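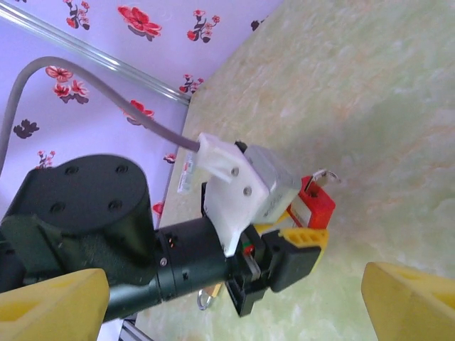 Chamado: política bimanual com cadeado vermelho, taxa de sucesso não reproduz a do treino anterior
Projeto: Meketach
Aberto por: Orysia Fedoruk
Responsável: Bohdan Kostiuk
Data: 17 de junho de 2020
Situação: aberto, contorno aplicado

Descrição do problema

O conjunto de demonstrações da tarefa de cadeado tem 113 episódios teleoperados. Treinamos a mesma arquitetura de sempre (predição de blocos de ações, entrada com as câmeras de punho mais a câmera fixa) e rodamos a avaliação na célula Jestberg. Em janeiro, com a política antiga, a fase de inserção da chave passava quase sempre. Com os dados novos, o braço chega na posição certa, alinha a chave e fica parado a poucos milímetros do furo. Às vezes recua e tenta de novo, às vezes não faz mais nada até o tempo limite.

A perda de validação é normal e não acusa o problema. Só aparece no robô.

Passos para reproduzir

Cadeado entre os dedos de um braço, chave no outro, iniciar a política a partir da pose de aproximação gravada no arquivo de configuração. O defeito aparece com os dois pontos de controle que testei, o da metade do treino e o final.

Primeira verificação: calibração

Bohdan refez a calibração mão-olho dos dois punhos. O erro de reprojeção ficou igual ao da última medição. Também comparamos a leitura das juntas com o gabarito de referência e não há folga fora do normal. Descartado.

Segunda verificação: sincronismo entre as câmeras

O gravador Tiltex carimba cada quadro na chegada ao computador, e não na captura. Isso já era sabido. O que não sabíamos é que o atraso da câmera de punho mudou depois da atualização do driver. Medimos piscando um LED visto ao mesmo tempo pelas duas câmeras:

câmera fixa: atraso estável
câmera de punho: 109 ms a mais que a fixa, com pouca variação

O código de alinhamento desconta um valor fixo de 5 ms, que vinha do driver antigo. Ou seja, a política aprendeu com imagens de punho velhas em relação às ações. No deslocamento livre isso quase não pesa. Na inserção pesa, porque a distância entre a chave e o furo muda muito em poucos quadros e depois não muda mais nada. Durante o treino a rede vê, para a mesma imagem, ora a ação de avançar, ora a ação de segurar.

Para entender a fase final, o que interessa na câmera de punho é o topo do cadeado com a chave já no furo. A chave aparece quase de perfil, uma tira estreita de metal, e a argola vira uma elipse fina. A largura aparente da lâmina dá pouca informação de profundidade nesse ângulo. A rede depende da parte que some dentro do furo, e é essa parte que fica ambígua quando o quadro chega atrasado.

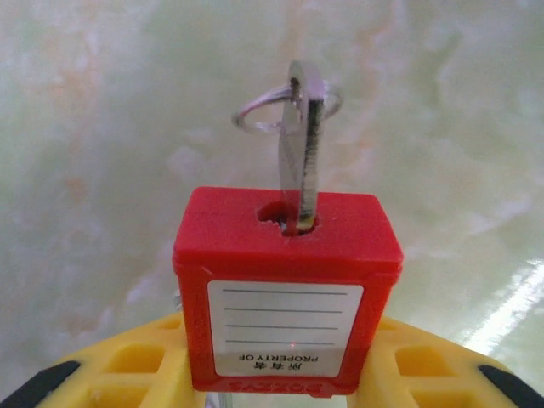

Terceira verificação: retreino com os carimbos corrigidos

Escrevi um script que desloca a sequência da câmera de punho em cada episódio e regrava os arquivos. Os episódios gravados antes da atualização ficaram como estavam. Quatro deles não tinham a versão do driver nos metadados e foram retirados do treino, o que deixa 109 (coincidência com o valor do atraso, não é erro de digitação).

Avaliação com 100 tentativas por condição, sorteando a ordem das condições para não favorecer nenhuma:

dados originais: inserção completa em menos da metade
dados com carimbo corrigido: inserção completa em mais de três quartos
dados corrigidos, sem a câmera de punho: pior que os originais

A última linha responde à pergunta do Bohdan, que queria saber se valia a pena simplesmente desligar a câmera de punho. Não vale. A câmera fixa mostra bem os dois braços, os cadeados e o piso da célula, mas a chave, se aparece, ocupa poucos pixels e a inserção vira adivinhação. 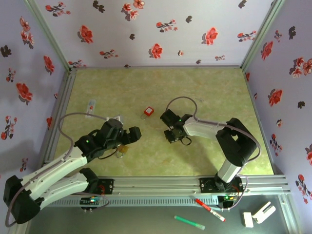

O que ainda falta é explicar as falhas que sobraram com os dados corrigidos. Olhei os vídeos uma por uma e a maior parte tem a mesma cara: a chave toca a borda recortada do furo e o punho não corrige o giro. Pode ser falta de variedade na orientação inicial, já que nas demonstrações o operador quase sempre pegava a chave do mesmo jeito. Não tenho como afirmar isso sem gravar mais.

Contorno aplicado

O valor de desconto saiu do código e foi para o arquivo de configuração. O gravador agora recusa iniciar se a versão do driver não estiver registrada. Quem usa dados da pasta antiga precisa rodar o script antes de treinar.

Comentário de Bohdan Kostiuk

Confirmei a medida do LED no segundo computador e deu o mesmo valor. Falei com o Semeniuk — ele tem a mesma versão do driver na outra célula e vai medir lá. Sugiro não fechar o chamado até termos essa resposta.

Comentário de Orysia Fedoruk

De acordo. Próximas gravações com a orientação inicial da chave sorteada, mantendo o resto igual. Se a taxa não mudar, a hipótese do giro cai e volto para o tamanho do bloco de ações, que até agora não mexi.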